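Updated in May, will add more when theres time. Short answers, sorry.

## Rain gear & work gloves – FAQ

**Can I machine wash my Eltow rain jacket?**
Yes. Cold, gentle, zipped up. No fabric softener, ever. It clogs the coating and you'll be soaked by the next storm.

**Dryer?**
No. Hang it. Inside out first, then flip once the lining feels dry.

**How do I store it? Mine's been in a heap all winter.**
Shake it out, lay it flat, sleeves in, fold in half, then roll from the hem. Or just use a hanger. A heap is fine overnight – not for months, the creases set and that's where the coating cracks.

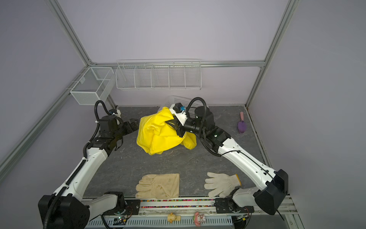 *Photo: Lirnano*

**Can gloves go in with the jacket?**
Rather you didn't. Lint gets all over the shell. Knitted cotton gloves go in warm with the towels. Flat cloth ones too, but pull the cuffs straight before they dry or they curl.

**What about mud?**
Let it dry, then a small brush, soft bristles. Dont scrub wet mud, it only pushes it in.

**Wire rack or plastic basket?**
Either. Perforated basket is good for gloves, air gets thru. Wire racks are better if you want each pair in its own slot.

**How often do I re-proof?**
When rain stops beading. Test a sleeve under the faucet. Allex spray or wash-in both work, leave 14 hours before wearing.

**Do you still sell single gloves?**
Yes – lefts and rights, while they last. More than 100 in the bin by the register.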